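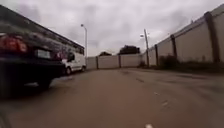 **Coltivix Koo Drag Grader**
Pull-type grader for gravel and dirt lanes, alleys, yards and driveways

Price: $2,150
Availability: in stock, ships on a pallet
Sold by: Flivgate Equipment

The Koo is a tow-behind drag grader for people who look after a gravel or dirt lane and don't own a motor grader. It hooks to a compact tractor, a utility vehicle or a pickup. Two angled blades cut the high spots and carry the loose material forward until it drops into the low spots. There is no engine and no hydraulic system on the standard model. You set the cutting depth by hand with a crank at the tongue.

It will level washboard, fill shallow wheel ruts, pull gravel back in from the edges and rebuild a light crown. It won't dig a ditch, and it won't fix a soft spot that has water sitting under it.

## How it works

The front blade is set at an angle and does most of the cutting. The rear blade is set at the opposite angle and brings the material back toward the center. Side plates keep gravel from spilling out past the edges. Behind the rear blade is a flat leveling bar that smooths what's left.

Because the frame is long, it bridges small dips and doesn't follow them. A short box blade will often copy the waves that are already in the road. A longer drag takes them down a little with each pass.

The wheels are for transport and depth control. Crank them down and the blades lift clear of the ground. Crank them up and the blades settle in. On a dry, packed lane you will want them all the way up. On a lane with fresh stone, start with the blades barely touching.

## Where it fits

The standard Koo has a six-foot working width. That suits most private lanes and the service alleys behind houses and shops. A full-width lane takes one pass up and one pass back, with some overlap in the middle.

Measure your narrowest point before you order. Gateposts, downspouts, meter boxes and fence footings all take away from usable width, and the side plates stick out a little past the blades. If you have to work close to a wall, leave a hand's width and rake the last strip. Dragging gravel up against a painted wall scuffs the finish and traps water at the base.

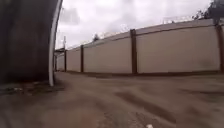

*Perimeter wall with dark posts. Pipes that come down to the ground need clearance from the side plates.*

If a downspout empties onto the lane, deal with the water first. Extend the outlet or put down a splash block. Otherwise the same channel will come back after the next hard rain, however well you grade it.

## Specifications

| Item | Koo standard |
|---|---|
| Weight | 364 lb |
| Working width | 6 ft |
| Blades | Two, angled, reversible cutting edges |
| Frame | Welded steel tube |
| Hitch | Pin or ball, both supplied |
| Depth control | Hand crank at tongue |
| Wheels | Pneumatic, greaseable hubs |
| Finish | Powder coat, dark green |
| Warranty | 2 years, frame and welds |

Cutting edges, tires and the leveling bar are wear parts and aren't covered by the warranty.

## What's in the crate

- Main frame with blades fitted
- Tongue and crank assembly
- Wheels and axle stubs
- Pin hitch and ball coupler
- Leveling bar with hardware
- Spare shear bolts
- Printed manual

Assembly takes two people. The frame is too heavy for one person to turn over safely. You'll need a socket set, a torque wrench and a pair of sawhorses or blocks.

## Parked vehicles and shared lanes

A lot of our customers buy the Koo for lanes where people also park. Plan for that. The grader doesn't throw stone at walking speed, but it does push a ridge of loose gravel out to the side when the blades are full, and that ridge can end up against a tire or under a bumper. Ask people to move their cars the evening before. If one stays put, lift the blades well ahead of it, roll past, and set them down again once you're clear.

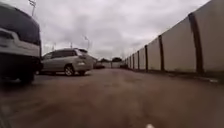 *Vehicles parked along the lane. Allow for the swing of the tongue when passing.*

Don't back up with the blades down. It bends the leveling bar and is the most common reason we sell replacements.

## Options

**Scarifier kit, $425.** A row of replaceable teeth that mounts ahead of the front blade. Get it if your lane is hard-packed or has potholes deeper than the blades can reach. The teeth pin up out of the way when you don't need them. It can be added later, and all current frames are drilled for it.

**Stikeo edge guards.** Bolt-on rubber strips for the outside of the side plates. They help when you work next to curbs, posts and masonry. Sold in pairs. They wear faster on sharp crushed stone than on river gravel.

**Weight tray.** Holds concrete blocks or sandbags over the front blade. Useful on dry clay. If you're adding weight every time you go out, buy the scarifier kit.

## Getting a good result

Grade when the ground is damp. A day after rain is usually best. Dry gravel separates, with the fines blowing off as dust and the larger stones rolling around on top. Wet gravel smears and sticks to the blades.

Go slow. Walking pace is fast enough. If the frame starts to bounce, you're putting the washboard back in.

Cut to the bottom of the ruts if you can. Filling a rut with loose stone looks fine for a week, and then traffic pushes the stone out again. The two surfaces have to be broken up and mixed so they pack together. On a lane with only faint wheel tracks, a light pass with the leveling bar is plenty.

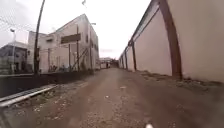
*Dirt and gravel surface with light wheel tracks.*

Pick up debris before you start. Wire, strapping and broken brick will catch on the blades and get dragged the length of the lane. Larger rocks should come out by hand.

Finish with a roller if you have one. If not, drive the lane a few times with the tires in a different place on each trip.

## Maintenance

Grease the hubs and the crank screw at the start of the season and again in the middle of it. Check blade bolts after the first hour of use, then every few outings. Flip the cutting edges when the corner has rounded over. Don't wait until the blade holder starts to wear, as that part is welded to the frame.

Store it with the blades resting on boards. Tire pressure is on the sidewall.

## Customer note

"We have a shared lane behind our row and used to pay for grading every spring. I pull the Koo with a small tractor. The first time took most of a morning because the ruts were old. Now I do a quick pass every month and it stays decent. The crank is stiff until you grease it. I would like a longer handle."
Atieno Tanui

## Shipping and returns

The Koo ships by freight to a street address. The driver will bring it to the curb with a lift gate but won't take it down a lane or into a garage. Please check the crate before you sign, and write any damage on the delivery slip.

Unused graders can be returned in the original crate. The buyer pays return freight. Scarifier teeth and cutting edges can't be returned once they've been mounted.

For parts, have the serial number ready. It's stamped on the left side of the tongue, behind the crank. The parts counter is closed on Tuesday.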